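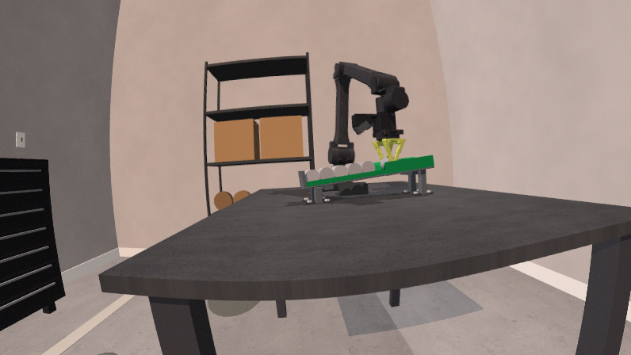

Home Build Guides Parts Bench Notes Forum Search

05/03/2026
By Fatos Atanasov

Tustorow Ball Run: Set-Up Guide
Part 2. Ramp, arm and first moves

By now you should have the printed parts cleaned up, the arm bolted down and the controller talking to your laptop. If not, go back to Part 1 and get that sorted before you touch the ramp. This part is where the whole thing starts to feel alive, and I still grin every time the first ball rolls down and clicks against the end plate.

The ball run is a simple job for an arm. It places balls in the raised end of a green channel, they roll down and line up against a small gray plate, and then the arm picks them out again. You get to learn placing, picking, heights and approach angles with parts that cost next to nothing. You can leave it looping while you make coffee in the same room, and visitors to the shop will stand and watch it for ages.

Before you start

You need a clear evening, a small level, a soft pencil, a hex key set and a roll of masking tape. Keep a towel handy as well. Balls escape.

CAUTION: The arm must be powered off at the controller for every step in the section "Setting the ramp." A paused program doesn't count as off.

CAUTION: If you're building in a shared workshop, tape a line on the floor past the arm's full reach and tell people what it means. Our group at Skaltholm did this on day one and it has saved plenty of arguments.

Setting the ramp

1. Put the arm on the far side of the table from where you'll stand, with the ramp between you and it. I tried it the other way first and spent a week leaning across the robot to pick up balls. Don't do that.

2. Stand the short support on your left and the tall one on your right. The tall stand measures 127 mm from the table to the underside of the channel. If you printed the older file, check yours with a ruler, as that version came out shorter.

3. Lay the channel on the supports with the low end on your left. Don't tighten anything yet.

4. Fit the end plate to the low end. It can lean a little, and that's fine as long as it closes off the channel and doesn't wobble when you push it with a finger.

5. Put the level across the channel, side to side. Shim under the feet with card until the bubble sits in the middle. Lengthwise you want slope, of course, but crosswise it must be flat or the balls will rub along one wall and stop halfway.

6. Roll one ball down by hand from the raised end. It should reach the plate without bouncing back more than its own width. If it bounces hard, stick a scrap of felt on the inside of the plate.

7. Roll the rest down one after another and let them pile up in a line. Watch the joint between the lower channel and the taller-sided right section. A ball that hops there will hop every time, so take a file to the lip now.

8. Mark around each foot in pencil, then tighten the stands to the table.

NOTE: The guide assumes plain, light-colored balls from the Lumeck hobby pack. Other balls will work if they sit low enough in the channel for the side wall to guide them and high enough for the fingers to get hold of them. Very shiny ones slip.

NOTE: Keep cables away from the low end of the ramp. When a ball does jump out, that's where it goes, and it will find any loop of wire you've left on the tabletop.

Fitting the gripper

The yellow gripper is my favorite part of this build! The fingers are open frames, built up from triangles, so they weigh very little and you can see straight through them while you're teaching positions. They're wide at the top and narrow toward the tips. Print them in whatever color you like, but choose a bright one. Against a black arm and a dark table you'll be glad of it when you're squinting at the last bit of clearance.

1. Move the arm by hand until the wrist points straight down, then switch off.

2. Offer the gripper up to the flange under the wrist. Start all the screws by hand before tightening any of them.

3. Tighten crosswise, a little at a time. Stop when the screws are snug. Printed plastic crushes long before the screw complains.

4. Route the gripper lead up the back of the wrist and leave a loop at each joint. Turn the last joint by hand both ways and check that nothing pulls.

5. Power up and open and close the fingers with nothing between them. They should meet evenly. If one side gets there first, loosen the mount, shift it and try again.

CAUTION: Keep your own fingers out of the gripper during this check. The Georgiev servo in the parts list isn't huge, but it pinches hard enough to make you say something rude.

Teaching the positions

Take your time on this one. I know it's tempting to rush to the looping part, and I did exactly that on my first build and drove the tips into the side wall.

1. Set the speed slider to its slowest mark. It stays there until you've finished this section.

2. Bring the arm over the raised end, well clear of the channel, with the wrist vertical. Save this as HOVER.

3. Lower it straight down until the tips are level with the top of the side wall. Save this as GATE. From here on the arm should only ever move straight up or straight down between HOVER and GATE.

4. Hold a ball in the channel with a bit of tape and lower the gripper around it. Stop when the tips are beside the widest part of the ball. Save this as PLACE.

5. Close the fingers on the taped ball. It shouldn't shift sideways. If it does, your PLACE point is off center, so nudge it and save again.

6. Peel off the tape, open the fingers and let the ball roll. Lovely, isn't it?

7. Repeat for the pick position at the top of the waiting line. Raise the arm to the HOVER height before you move across. The line of balls climbs with the ramp, and the last ball in the line sits higher than the one at the plate.

NOTE: The top of the line moves down the ramp as you take balls away. The starter program handles this with a stored list, one pick point for each ball. Teach the whole list. Sutrisno Setiawan wrote a neat version that works the points out from the first and last ball, and it's in the forum files under "slope math" – try it once the plain one runs well.

Running it on screen first

I now load the whole layout into the simulator before I run anything new on the real arm. Put in the table, the ramp, the stands and anything tall that's standing nearby, such as shelving or a drawer cabinet. You don't need pretty models. Boxes in the right places will catch most mistakes. The elbow is the part people forget: the gripper can be in a perfectly good spot while the elbow swings out into a shelf.

Run the full loop on screen at least a few times with the view turned to the side. Look for the moment when the arm leaves GATE. If it drifts sideways at all before it's clear of the wall, fix the move type from "joint" to "straight line" and run it again.

First loop

1. Clear the table of tools. Stand where you can reach the stop button without leaning over the ramp.

2. Load one ball and run one cycle, slow.

3. Load the rest and run the full program, still slow.

4. Raise the speed in small steps. I settled on 56 on the slider. You can go higher, and the arm is happy up there, but the balls start to swing out of the fingers on the long move.

5. When it has run 100 cycles without a drop, save the program under a new name and write the date on a piece of tape on the controller. Then go and show someone!

If it goes wrong

Ball stops partway down: check the crosswise level again, then feel inside the channel for stringy bits of print.

Ball is dropped as the arm lifts: PLACE or the pick point is too high. Lower it a hair.

Tips scrape the wall: re-teach GATE. If the scrape is on one side only, the gripper mount has turned.

Stands creep along the table: tighten them, and check your pencil marks. I look at mine before every session.

Arm stops with a reach warning: the ramp is too far away or too close. Move the ramp, then redo the teaching from the start. It's quicker the second time.

Part 3 adds a small sensor at the end plate so the arm knows whether a ball has really arrived. The bracket file is already up, and I hope to have the write-up finished by September.

We use cookies to remember your settings and see which guides get read. Accept Decline Manage choices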